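# Reverberation and Speech Clarity in Small Cafés

Wilfredo Ambrosio, Nanami Yoshida, Flynn Doolan
Supervisor: Gordon Dhillon
April 5, 2026

## 1. Background

Complaints about noise in cafés are usually directed at the coffee grinder or the music. Both are sources, but the level a customer experiences also depends on how long sound persists in the room. A room with plaster walls, a tiled floor and large windows absorbs little energy at speech frequencies. Talkers raise their voices to be heard, which raises the background level for everyone else. This feedback is known as the Lombard effect and is well covered in the course reader.

The project measured reverberation time in two cafés, Kamarton and Mosollow, and estimated how much absorbing material each would need to reach a target of 0.6 s in the 500 Hz to 2 kHz octave bands. The target was set by us after discussion with our supervisor.

## 2. Rooms

Kamarton occupies a rectangular ground-floor unit with a volume of 233 m³. The ceiling is painted concrete. One long wall is brick, the other is plaster, and the street side is almost entirely glass.

Mosollow is smaller and has an irregular plan, with a low rear section behind the counter. Its ceiling was fitted with mineral fiber tiles by a previous tenant. We did not have access to the product data for these tiles and used the generic values from the reader.

Both rooms were measured outside opening hours with the furniture in its normal position. Refrigeration could not be switched off at either site. It raised the noise floor in the 125 Hz band enough that results below 250 Hz are not reported.

## 3. Method

Reverberation time was measured with the interrupted noise method. A loudspeaker was placed at two positions and driven with pink noise until the level was steady, then cut. Decays were recorded at 11 microphone positions in Kamarton and fewer in Mosollow, where the plan did not allow the minimum spacing. T20 was evaluated from −5 dB to −25 dB and extrapolated to 60 dB. We attempted T30 as well, but the available range was too short in the lower bands.

Microphone height was 1.2 m, representing a seated listener. Positions closer than 1 m to a wall were rejected. Hard tabletops were a second concern. A reflection from a table arrives within a few milliseconds of the direct sound and affects clarity values more than it affects T20, so the microphone was kept over the aisles.
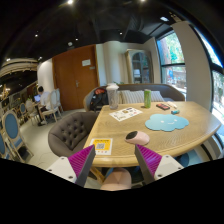 *Figure 1. Café table with a light oak finish and a rounded edge.*

Tables were entered in the absorption budget as a single hard surface with a coefficient of 0.05 in all bands. Items on tabletops were ignored. Chairs at both sites were treated the same way.

Predicted values were calculated with the Sabine equation. Eyring was also tried for Mosollow, where average absorption is higher, and gave slightly shorter times.

## 4. Results

In Kamarton the mean T20 across the three speech bands was 1.27 s. The spread between positions was small, and the decays were close to straight lines on a level plot. Sabine predicted 1.19 s. We attribute the difference to the brick wall, which has been sealed and probably absorbs less than the tabulated value for bare brick.

In Mosollow the mean was 0.74 s. Agreement with prediction was poorer. Several decays from the rear section showed a double slope — a fast early part followed by a slower tail — which suggests that the two parts of the room behave as weakly coupled volumes. A single reverberation time is a poor description in that case, and the value above should be read with caution.

## 5. Treatment estimate

Reaching 0.6 s in Kamarton requires an additional 33 m² of equivalent absorption area. With a ceiling panel of coefficient 0.9, that is close to 37 m² of panel. The manager, Jericho Saludo, asked us to keep the brick wall clear, so the estimate assumes ceiling mounting only. Panels hung with an air gap would perform better at 250 Hz, but the sprinkler layout limits the drop.

For Mosollow we do not recommend a quantity. The tiles should be checked first. Several appear to have been painted, and paint closes the pores that provide the absorption.

## 6. Limitations

All measurements were made without customers. Seated people add absorption, and occupied values will be lower. We planned an occupied measurement in Kamarton using balloon bursts, but this was dropped after the first trial request was refused.

The loudspeaker was not omnidirectional. Aiming it into a corner reduced the effect, but some dependence on source position remains in the 2 kHz band. The raw decays and the calculation sheet are in the group folder under the Kamarton and Mosollow headings.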